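Fistbridge Parents Board > Play Food and Kitchens
Thread: Sorting a mixed lot of play kitchen stuff
588 views

plolano_attic
Bought a mixed lot for 44 dollars in April and I'm finally going through it. I put a beige patterned cloth on the black table so the small pieces show up. First out were the orange block with the white bumps and the little yellow box with the red and white circle. Is the block butter, cheese or a sponge?

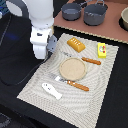
sison22
Cheese in our house. Kids decide anyway. I'd wash the lot before worrying about names.

plolano_attic
Washing is next. There's a fork too, and I don't know if it belongs with the food or came from someone's real drawer.

dishpan
If it's metal, take it out. My 2 year old pokes everything.

sison22
Disagree. Mine have used real forks for years.

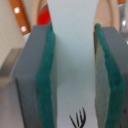
Page 2: Sorting by color or by type?

plolano_attic
Started a pile for red and orange. I like color piles because they go back on the shelf fast.
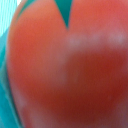 Red-orange piece, very close up

dishpan
Color is a pain once you have a lot. Go by type, food in one bin and dishes in another.

plolano_attic
Then where does the orange one with white stripes go? It gets narrower toward the bottom like a cup, but it could be food.

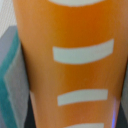 prostetau
Put odd ones in a third bin and see what gets played with. We got rid of almost half of ours that way.

plolano_attic
OK, three bins. I'll try it for a month.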